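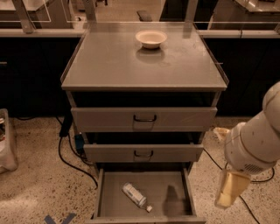 Arm stops with a force fault when it closes the bottom drawer, and the upper two drawers won't stay shut

Posted by Tahira Hayat in Mobile arms > Faults and recovery

We have a one-arm setup practicing a simple storage job on a gray metal three-drawer cabinet. The arm opens the bottom drawer, lays a bottle in it, and pushes the drawer closed. Opening and placing are fine. Closing is where it goes wrong.

Partway through the push the arm stops and the controller gives me fault 918, which the manual lists as "contact force over limit, motion canceled." The arm then holds its position and I have to clear the fault by hand. It happened 23 times last month, nearly always on the bottom drawer.

The second problem may be part of the first. By the time the fault shows up, the top and middle drawers have crept forward. I push them in before each run and they are out again by the end.

What I have tried so far:
Raised the force limit one step. Fewer faults, but the whole cabinet moved on the floor, so I put it back.
Slowed the push to half speed. No change.
Ran it with the bottom drawer empty. It still faulted, less often.

The floor is terrazzo and the cabinet is not fastened to anything. Software is Fladaveo 2, arm controller is a Meniseck. 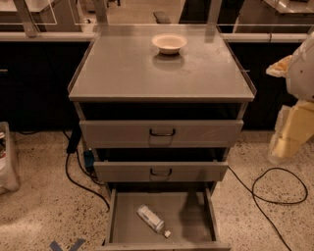

Bottom drawer fully out with the bottle in it, top and middle drawers slightly open.

I would like to know whether to look at the cabinet or at the motion first. I don't want to keep raising the limit.

Kamran Butt

Cabinet first. Take the arm out of it completely. Power it down, close the bottom drawer yourself with two fingers, and push where the arm pushes. If you feel a catch partway in, the arm is feeling it too and 918 is doing its job.

On ours the catch was a bent runner on the left side. It had been bent by pulling the drawer against its stop over and over. The open motion was set a little longer than the drawer's travel, so each cycle ended with a yank. Shorten your open motion so it ends before the stop.

The same yank would explain the upper drawers. Jerk the bottom one hard and the cabinet rocks forward a little, and anything without a latch rolls out. Check that all four feet touch the floor. Slide a sheet of paper under each one.

Please leave the force limit where it is. With the limit up, the arm will shove the cabinet into whatever or whoever is behind it. And with the bottom drawer all the way out and the others following, a light cabinet can tip toward the robot. Put some weight in the base or fix it down.

Inna Chornovol

Agree with Kamran on the runner. One more thing to check is where the push lands. If the fingers touch the drawer front well to one side of the handle, the drawer twists and binds in its runners even when nothing is bent. Move the contact point to the middle of the front, just above or below the handle, and keep the path straight along the drawer's travel.

In Fladaveo the setting is under Contact, then Push Target. The default is the nearest reachable point, and for an arm working from the side that ends up close to the corner. Change it to Center.

Also look at what happens after the fault. Holding position is fine, but do not reach into the drawer to move the bottle while the arm is still powered. Hit the stop first, then clear the drawer, then clear the fault.

Sharon Mussa

had the same code, restarted the controller and it went away for a while. might be worth a try

Tahira Hayat

Thank you. There is a catch on the left runner, easy to feel by hand with the arm off. Push Target was on the default too. I have set it to Center, shortened the open motion, and ordered a pair of runners. The cabinet will be bolted to a base plate before we run it again. Sharon, I had already restarted it several times and the fault came back each time.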